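Sunday, August 2, 2026

Subtitle timing on the Burura disc

I rewatched Eglītis over two nights this week, first on the old Wedo disc from March and then on the new Burura release. The film runs 100 minutes in both. The transfer on the new one is brighter, with the green cast gone from the farmhouse interiors and visible grain in the night exteriors.

The subtitles are another matter. From the second reel onward they arrive late — 7 frames by my measurement, constant to the end credits. The offset starts at the cut to the ferry, which suggests a reel join was handled differently in the subtitle master.

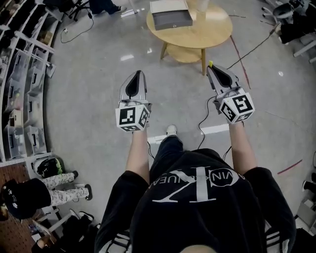

Black T-shirt, white logo, concrete floor.

I checked 10 lines of dialogue on each side of the ferry cut. Before it, every cue matches the first syllable. After it, every cue trails. Shifting the track in the player fixes the second half and spoils the first, so the only clean solution is to split the file at the cut and correct the later portion by itself.

The sound is better news. The Wedo disc had the organ cue by Brandivetti clipped at its loudest point. The new mix leaves headroom and keeps the centre channel clear of hiss. Volume needs to come up a notch compared with the old disc.
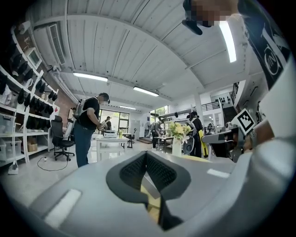

Is the Burura disc worth buying if you already own the Wedo?
For picture and sound it is, provided you can follow the dialogue without subtitles or are willing to retime them.

The booklet lists 330 subtitle corrections over the earlier edition. The spelling of the ferry's name is still wrong in two places.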